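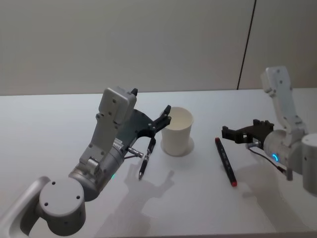

## 4. Pens, markers and the cup on the desk

### 4.1 Which objects we are speaking about

In the previous section we treated the large objects of the shared desk, such as the screen, the bag and the chair. In the present section we look at the small ones, and mainly at the things used for writing. They are cheap, they change hands easily, and in both offices of our study they were named first when we asked people what makes a desk look untidy. Coutinho and Paiva had made the same remark after the pilot visits at Troltance, but at that time the writing things were put together with paper clips, rubber bands and other stationery, and it was difficult to say something separate about them.

The inventory made for this study contains 873 writing objects, found on 158 desks. We use the word "pen" for any ballpoint, gel or ink pen, and the word "marker" for the thicker tools used on boards, boxes and labels. Pencils are kept as a class of their own. A pen without a cap is counted as a pen also when it does not write any more. This last decision was discussed for a long time between the two persons who did the coding, and we return to it in 4.4.

### 4.2 The holder which is not a holder

Each desk at Troltance is delivered with a pen tray, which fits in the upper drawer. At Fladiveo there are no drawers, and a metal pot is given on request. In both offices the object that really holds the pens is often another one: a mug with a broken handle, a glass jar, the lower part of a box, and very frequently a disposable cup. We call these objects improvised holders.

The simplest desk arrangement considered in this section has only one cup and very few things for writing. Figure 2 gives the kind of objects we mean: a plain white paper cup and a dark marker with red ends on a matte white tabletop, and a slim black pen with a small metallic band, held just above it. With so few objects it is easy to see why the cup is chosen. It is already at hand, it stands by itself, and it does not ask the person to open anything. Several participants told us that the tray in the drawer is "for the pens I do not use", and one added that a pen which goes in the drawer is a pen she will buy again.

The paper cup has also clear defects. It is light, and when the pens are long and all lean to the same side it falls. For this reason many people put something heavy in the bottom, for example coins or a small stone, or they place one cup inside another. The double cup was common enough that Vieira proposed to code it as a separate type. We did not follow this proposal in the tables, but the field notes keep the distinction and it can be recovered from them.

### 4.3 Where the pen is put down

We asked 26 participants to keep a short diary of their desk during the month of August. They wrote when they put away a pen or marker, where they put it, and what they were going to do next. The diary was on paper, one page for each working day, and it was filled in by hand. We are aware that a diary about pens which is written with a pen has an influence on the thing studied. Some participants tied the diary pen to the notebook and did not include it in their entries, which we think was a reasonable solution.

Three habits appear in the diaries. In the first one, the pen goes back to the cup after each use. The persons who do this usually have the cup on the side of the writing hand, and they become annoyed when a colleague moves it. In the second habit, the pen stays on the table during the whole task and goes to the cup only when the desk is left. In the third, there is one preferred pen which is never in the cup. It lies beside the keyboard, or it travels in a pocket, and the cup contains only the others. Miranda, in his notes on the Fladiveo visits, calls these others "the guests", because very often they came from another desk and their origin is forgotten.

Markers follow a different way. A marker is used for a single purpose, for example to write on a box, and then it can remain on the table for days without anybody feeling that it is in the wrong place. When we asked about this, the answers were related to size and to the cap. A marker does not look lost on the table as a pen does, and it has a cap, so it is considered safe. Some participants also said that the marker belongs to the office and the pen belongs to them, therefore it is for the office to put the marker away. We found this opinion in more persons at Troltance than at Fladiveo, but the groups are small and we do not want to insist on it.

The direction of the tip deserves a short comment. In most cups the pens stand with the tip down. The reason given is to keep the hand clean, and for gel pens also to keep the ink near the point. Markers are more mixed. Those with two writing ends have no correct direction, and their owners placed them simply as they came.

### 4.4 Tidying the desk at the end of the day

In the shared desk policy of both offices, the surface must be free when the person leaves. The text of the policy does not mention cups. As a consequence, the paper cup with pens has an uncertain position. For some cleaning teams it is rubbish, as any other used cup, and for the person who works there it is equipment. At Fladiveo this produced a small number of conflicts, and Cavalcanti reports that the people began to write their names on the cup. The name was enough, and the cups with a name were left in their place.

The dry pens are the weak point of every holder that we examined. A pen that fails is put back in the cup, and it fails again for the next person. We tried to understand why it is not thrown away at once, and the explanation most given was that the pen could still work on a different paper. It was for this reason that we kept the dry pens inside the count. If they are taken out, the improvised holders look much more efficient than they are in daily use, while the trays change little, since the pens in the trays are seldom tested by anybody.

We did not measure the time spent in looking for a pen that writes. Such a measure needs a different method from the diary, and it was left for the second phase of the work, together with the question of the shared drawers.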